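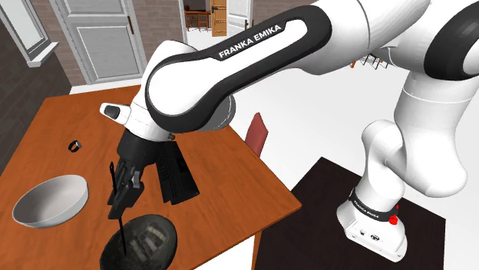 7/4/25

Went through the Lesum good practice draft again with the kitchen tasks open in the other window. Writing this down before I get talked out of it.

The draft wants every simulated task signed off against a checklist before it counts toward the 200 episodes we need per task. Fine in principle. My complaint is with the items. Half of them can be ticked by somebody who never looked at a rollout, and the half that matter say "reasonable" or "appropriate" and leave it there.

Went item by item with the stirring task.

Item 1, "the tool is securely grasped." Securely by what test? In sim the thin black rod can sit right by the finger and look held from one viewpoint. Turn the view and there may be a gap, or the finger may be inside the rod. I want a contact check logged at every step, with the threshold written in the rule. Wrote "define or delete" in the margin.

Item 2, "the tool interacts with the vessel." The rod goes down into the pot, so tick. But that tick would also be earned by a rod pushed straight through the bottom of the mesh. We had this with the ladle task in February and it passed review. Need a penetration depth limit, and someone has to pick the number and put up with being argued with.

Item 3, "distractors are present and plausible." The big white bowl, sure. The little black ring behind it I can't even name. Bracelet? Band? If the reviewer can't say what an object is, how is the language instruction supposed to refer to it or avoid it? Proposed wording: every loose object on the work surface gets a plain name in the task file, and the name gets read by a second person with the render in front of them. I expect this to be called excessive.

Item 4, "the robot is mounted realistically." Ours stands on its own dark block on the floor beside the table. Realistic compared with what? A real arm gets bolted to something with a known stiffness, and the draft says nothing about that. Either we say the base is treated as perfectly rigid and admit it, or we drop the word realistic. I'd drop it.

Item 5, "the environment is representative of a home." Brick wall, chair, a door through to another room with its own table. It's a house, I'll give them that. What it represents I couldn't tell you. The Binola scene pack has 1,746 variants on paper and I'd like to know how many differ in anything except wall texture and where the chair went. Asked for the list of varied parameters. Not holding my breath.

Then the safety section, which is pasted nearly word for word from the rules for the real cell. Keep-out distance, stop button within reach, no hands past the line. There is a red button modeled on the side of the base and it is tempting to think that means something. In our build nothing is wired to it. If we want people trained on sim to carry the habit over, then write the stop into the protocol: the operator must trigger a stop once per session and the log must show the arm halting. Otherwise cut the section and refer to the cell rules, so we don't have two copies drifting apart. They have already drifted - the cell copy was edited in February and this one wasn't.

Ran 4 replays after lunch to see how the checklist behaves as written. All 4 pass. One of them I would throw out on sight, the wrist goes through a pose I would not allow near a table edge on hardware. No item covers it. Saved as Lumbao-stir, bad wrist, do not use as reference.

Counterargument, to be fair to it: a loose checklist gets filled in and a strict one gets skipped. Seen that too. The Rillness rules were strict and by the end people were copying the previous sheet. So I would rather have 5 items that a script can check than the long version. Grasp contact, penetration depth, joint limits with margin, object names, stop test. The rest can be a comments box.

Still open:
- who sets the penetration limit, and on what evidence
- does a failed item kill the episode or the whole batch? Draft is silent
- margin on joint limits, same as hardware or wider? I say same
- rerun the February ladle episodes through the contact check once it exists. If they fail, they come out of the count, whatever that does to the total

Draft goes back with comments tomorrow. Not signing this version.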